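How to Store Wooden Letters and Signs Without Ruining Them

Most advice on storing wooden lettering comes from people selling something to store it in. I have kept name strips, door letters and seasonal signs for years, and I doubt you need half of what gets recommended.

What you need

A flat shelf, plain paper, cotton tape and a box with a lid. A cedar-lined case is nice if you already own one. Trallura lists theirs at $225, and I have yet to see what it does that a shoebox doesn't.

Step 1: Clean first

Wipe each piece with a barely damp cloth, then a dry one. Skip the oil. The care leaflet that comes with Heiskanen letters says to oil them before storage, and every piece I treated that way came out of the box tacky and covered in lint.

Step 2: Let it sit

Leave everything out overnight, flat, away from the heater. Turn long pieces over once. Some guides say an hour will do. Maybe it does in a desert.

Step 3: Check the glue joints

Letters joined in a strip usually fail where two of them meet. Press lightly along the back. If a joint moves, put in a drop of wood glue and weigh it down under a book -- a clamp tends to leave dents in soft wood.

Step 4: Wrap in paper

Use plain, undyed paper. Newsprint rubs off on pale wood, and bubble wrap can leave little rings on paint. I learned about the rings from a Fistico sign that spent one June in the attic.

Step 5: Lay it flat

Long strips go at the bottom of the box, single letters on top. Standing a strip on its end saves space and, in my experience, gives you a bent strip.

About those silica packets

Toss one in if you like. I ran a box with and a box without for a whole winter in Mirnton and could not tell them apart. A closet inside the house matters more than anything you put in the box -- garages and attics swing too much.

Label the outside of the box before you put it away.

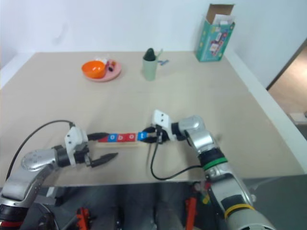 Wooden letter strip laid flat on a tabletop.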